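Ticket 236: right arm stops dead during the two-cup pass
Status: open, waiting on a part
Opened by: Živko Janevski
Area: Brillside bench, both arms
Priority: medium (please don't make it low again!)

What's going wrong

Right, so I've been putting this off because I kept thinking I'd fixed it, and I haven't. When we run the ball transfer on the bench (ball in the left cup, empty cup in the right, tip one into the other) the right arm gets most of the way through its move and then just stops. No wobble, no slow-down, it simply freezes where it is and the controller throws error 63, which the Brasholm manual lists as "joint communication lost". The left arm carries on as if all is well, and that's the bit I don't like. If they're close together when it happens, the left one could quite happily drive into the right one. It has done it once, only a gentle bump, but I had my hand near the stop button and I'd rather not rely on that.

It's worst near the meeting point, with both arms reaching right out over the mat and hardly any room between the tips. I've had it go at other places too, mind you, so please don't read too much into that.
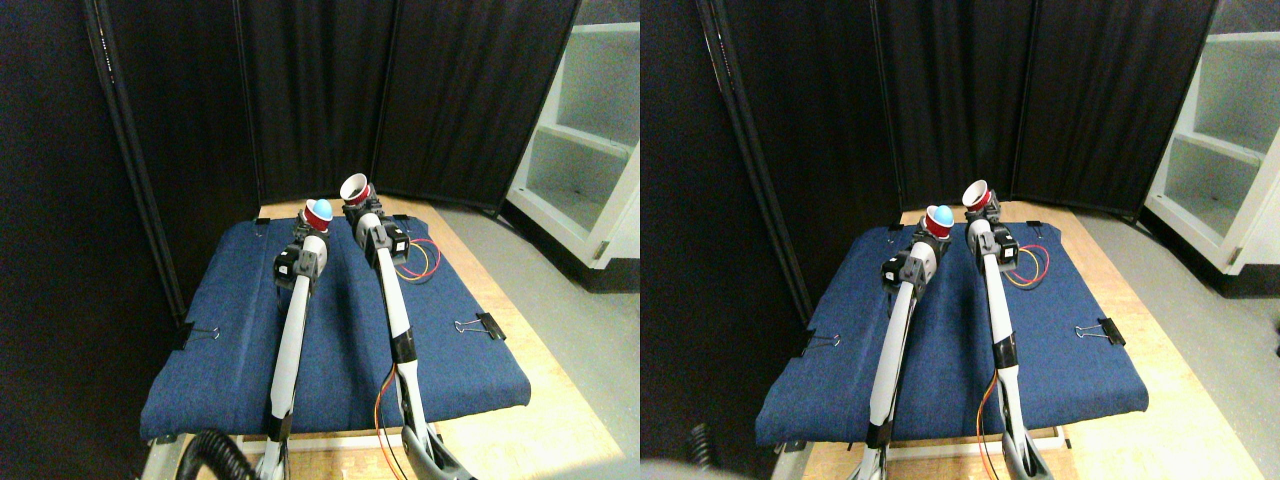
Slavica Babić: Can you tell me whether it fails with the left arm parked? If it's only the two together I'd be looking at the power supply first, but if the right arm does it alone then it's more likely a cable or the joint itself. Also, please drop the speed before you do any more of these. The left arm should be stopping when the right one faults, and until it does, treat that as the main problem.

Fair enough, and yes, I should have tried that first. Speed is down to a quarter as of this morning.

What I've tried

Left arm parked, right arm on its own. I ran 29 passes with no ball in play, just the reach and the tilt, and it froze on 6 of them. So it's not the pair of them together, and I think that lets the power supply off the hook (I swapped it for the one from the Balcombe bench anyway, same result, and I've put that one back before they notice).

Restarted the controller. Made no difference, although it did make me feel better for ten minutes.

Reloaded the motion file from the clean copy. I'd half convinced myself I had nudged a waypoint by mistake. I hadn't. The two files matched line for line.

Left the arm holding at full reach and waited. It sat there for a good while without a murmur, so holding the pose doesn't seem to upset it. It's the moving that does it, and more so when the wrist is turning.

Wiggled things. Not very scientific, I know, but with the arm powered and holding still I worked along the red and yellow wires with a plastic rod, a little at a time. Near the upper motor I got error 63 straight away. I let it settle, cleared the fault, touched the same place again and got it again. Everywhere else I could prod as much as I liked.

So my money is on the connector at the upper motor, or the wires just where they go into it. The loops have a lot of slack and they're free to swing about when the arm moves, so I can well believe they've been tugging at the plug since we first set this up in July. The left arm was done by Vasić and has never given us any bother. I did the right one. I'll say no more about that.

The left arm not stopping

I had a look at the settings after Slavica's note. Each arm is watching its own faults and neither is watching the other's. There's a shared stop option on the second page of the controller menu and it was switched off. It's on now. I tested it by bringing on the fault with the rod while the left arm was on a slow sweep well clear of everything, and it stopped at once. I did that more than ten times and it stopped every time, so I'm happy with it, but I'd like somebody else to repeat it before we go back to normal speed.

How to make it happen again

1. Both arms at quarter speed, shared stop ON. Check the mat is still clipped down flat and the cups are seated properly.

2. Put the ball in the left cup, leave the right cup empty, and bring both up to the start pose over the far half of the mat.

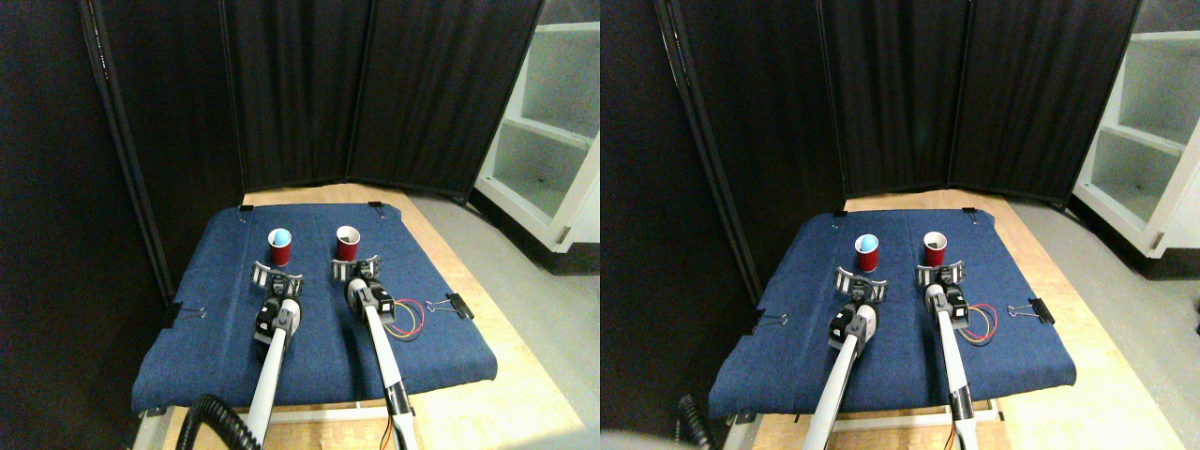
3. Run the right arm through the reach and tilt on a loop, with the left arm holding still. Keep a hand by the stop button and keep your sleeves out of the way.

4. When it freezes, write down the joint angles from the screen before you clear the error. I forgot to do this on the first few and I've been kicking myself.

Still to do

New plug and pins for the upper motor are on order from Brasholm. Once they're in I'll tie the loops to the arm with enough slack for the wrist to turn, and do the same passes again at quarter speed before anything faster. Slavica, could you do the shared stop check when you're next over? The rod is in the top drawer. Until then the two-arm transfer is off, and I've put a note on the controller saying so.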